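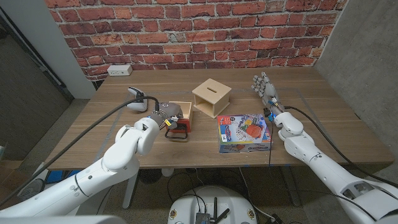
Hi, I'm Erick Shirima, and Millari is my toy shop. Well, shop and workshop and mail-order business and general pile of boxes. People email me fairly often to ask who we are and what we sell, so I finally sat down to write this page properly.

I started Millari because I couldn't find a decent coin box for my niece. Everything was plastic and shaped like a pig (nothing against pigs), and I wanted a plain wooden cube with a slot in the top that she could paint or cover in stickers. So I made one, badly. The slot was too tight for a quarter. I made another, and then her friends wanted them, and then a school asked for 12, and I was cutting wood every evening until my neighbors got tired of the saw.

These days we do two kinds of things. There are the wooden boxes, which is the part I still fuss over myself: coin boxes, little open trays for crayons and game pieces, storage boxes with a bit of color on the inside. I love a colored inside! You open a plain pale box and there's a bright red or orange looking back at you. Kids notice it right away, grown-ups take a minute.

Then there are the boxed toys, which we buy in from small makers. Rutusska does most of our wind-ups and pull-alongs, and Pant makes the puzzles, including the one with the ferry that I keep having to reorder. I pick toys partly by the box, I admit it. When I was a kid a toy box had loud colors and a big picture of the toy on the front, and I kept the boxes long after the toys were gone. If a maker sends me something good in a plain brown carton I'll still stock it, but I do write back and complain.

We're in one long room with a brick wall that sold me on the place before I'd even asked about the rent. Orders get checked and packed in there, and we sent out 1,365 of them last year, up from a first year that I won't put a number on. There are three of us most of the time, plus extra hands in November when things get silly. If you order that month, please order early - I mean it kindly.

A few practical bits. We ship in cardboard with paper padding and no plastic. If a toy turns up with a dented box, write to me and I'll sort it out, even if the toy is fine, as I know some of you are keeping the boxes too. Wooden boxes can go back within 9 weeks unless you've painted them. Painted ones are yours forever, but do send me a picture.

We also run a repair service called Zodier for things we've sold. Loose lids, split corners, wheels that have gone off on their own. You pay the postage and we do the rest. It's slower than I'd like, so please don't send the favorite toy the week before a birthday.

You can visit, too, but drop me a line first so I can clear you a chair. Questions about sizes, colors or whether we can cut a wider slot (yes, we can) all come to me, and I answer in the evenings.

Erick

Page last updated September 2, 2024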